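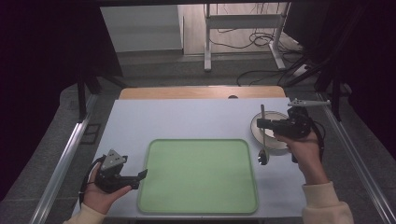
A green tray on the table, with a white plate to its right.

Floltodeck: votes and bills of the Dusbridge assembly

Hello, and thank you for stopping by! Floltodeck is a collection of 383 bills that came before the Dusbridge assembly, along with 3,880 roll-call records showing how each member voted (or whether they sat it out). I began it with Triin Koppel because we were tired of hunting through scanned minutes every time a coalition quarrel came up, and it has grown a good deal since then.

What you get

bills.csv has one row per bill, with the title, the sponsor, the committee it went to and its last known stage. votes.csv has one row per member per recorded vote. Party names are kept as they were on the day of the vote, so the Navickas bloc shows up under 3 different spellings. Please merge them yourself if you need to!

Known gaps

Voice votes are missing altogether. The minutes for April are poor scans, and 17 bills from that month have no sponsor listed. Ihor Fedoruk went back over the worst pages by hand and fixed what he could, but do check anything you plan to quote.

Updates

The last full refresh was on January 18, 2024. Wajid Durrani looks after corrections now, so if you spot a wrong vote, open an issue with the bill number and the page of the minutes.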